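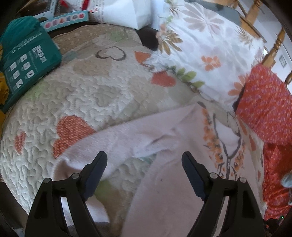
A cream quilted bedspread with a meandering stitch.

Leonora Ocampo had her eyelids done in May, at 54, and she'll tell you about it for as long as you care to listen. We talked on a Monday morning over a pot of mint tea, and I'd barely sat down before she took off her glasses so I could get a proper look.

"My mother had the same heavy lids, and so did her sister," she said. "By four in the afternoon I was lifting my eyebrows just to read. I had a headache most evenings and I thought that was simply my age."

It was her optician who first suggested she ask somebody. She saw two surgeons before settling on Dr. Radwa Hegazy at the Delonero clinic, and what won her over was how long the first visit took. Dr. Hegazy had her look up, look down, close her eyes, and then asked a great many questions about dry eyes, blood pressure and the fish oil capsules she'd been taking for years (she was told to stop those well ahead of time).

"I went in wanting the bags underneath done too," Leonora said, laughing. "She talked me out of it! She said let's do the upper lids, wait, and see if you still mind the rest. And I don't, really."

Dr. Hegazy, when I reached her by phone later on, remembered the conversation well. "People bring me a photo from their wedding," she said. "I like to see it, it helps me — but I'd like them to look rested, and like themselves."

The operation was done under local anesthetic, and Leonora was home for lunch. The first days were harder than she'd expected, with swelling that was worse in the mornings and a tightness when she blinked. She slept propped up on pillows and kept cold packs going. Shaimaa Abdel Rahman, the clinic nurse, called each evening to ask how she was seeing and whether anything hurt more on one side.

She stayed away from her choir for 11 days. "Then I went back in big sunglasses, and the altos wanted to know everything."

The scars were still a little pink when we met, tucked into the crease, and she was putting on sunscreen every morning as instructed. She reads in the evenings again now, usually until her tea's gone cold.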